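Lurklow bench notebook
Search entries Go
27 Jul 2022 – Roos Van Loon

Second pass on the Stallow docks. Both units are on firmware 6. The aim was to find out why the left-hand USB port drops external drives when the laptop is charging and a second display is attached.

Set-up as last time: Smits laptop on the 100 W supply, one display over the dock's DisplayPort socket, one over the downstream port, Nurnholm SSD on the left USB port. Copied the usual folder of mixed files in a loop and logged the disconnects.

Unit A dropped the drive on the third loop. Unit B ran through all 40 loops without a fault. Swapped the cables between them and the fault stayed with A, so the cable is cleared. I had it down as the likely cause in January and have crossed that out.
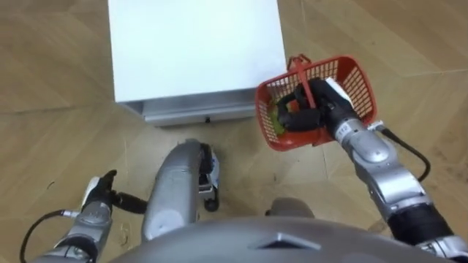
Red basket and white cabinet, parquet floor.

Throughput on B was 958 MB/s read with one display, and a little lower with two. The write figure wanders too much to be worth noting until the SSD has a heatsink. On A the read speed is the same as B right up to the drop, then the port goes quiet and needs the dock power-cycled. Unplugging the drive alone does not bring it back.

Tried A with charging switched off in the laptop's settings. No drops in the same number of loops. Tried again with charging on and the second display removed: no drops either. It needs both. Looks like the 5 V rail for that port sagging under load, but I have not put a probe on it yet.
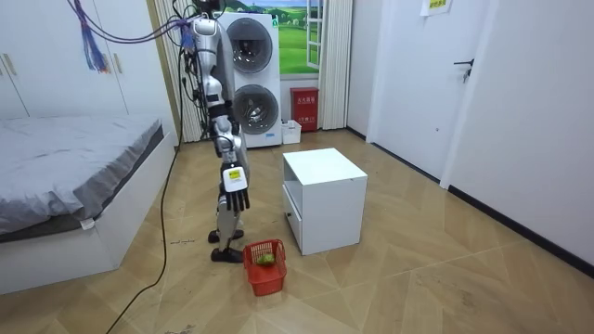
Humanoid robot, standing, arm down at its side.

Sleep and wake: both docks lose the downstream display on wake if the lid was closed first. Opening the lid and waiting brings it back on B. On A the display has to be replugged. May be the same rail, may be a separate fault – keep the two logs apart for now. 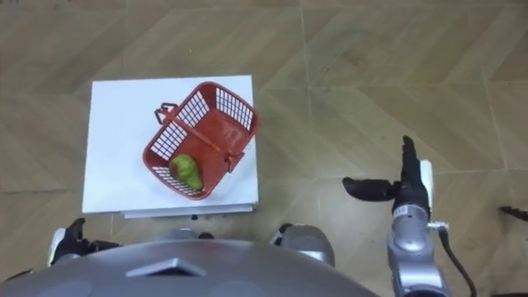
Ethernet was fine on both, as was the card reader. The headphone socket on A has a faint whine when the SSD is writing, which goes when the drive is idle. B is silent.

To do:
Scope the 5 V rail on A with both displays attached.
Repeat the lid test with the older firmware.
Ask Stallow whether A and B are the same board revision. The labels underneath differ by one letter.
Heatsink for the SSD.

2 comments
Share 0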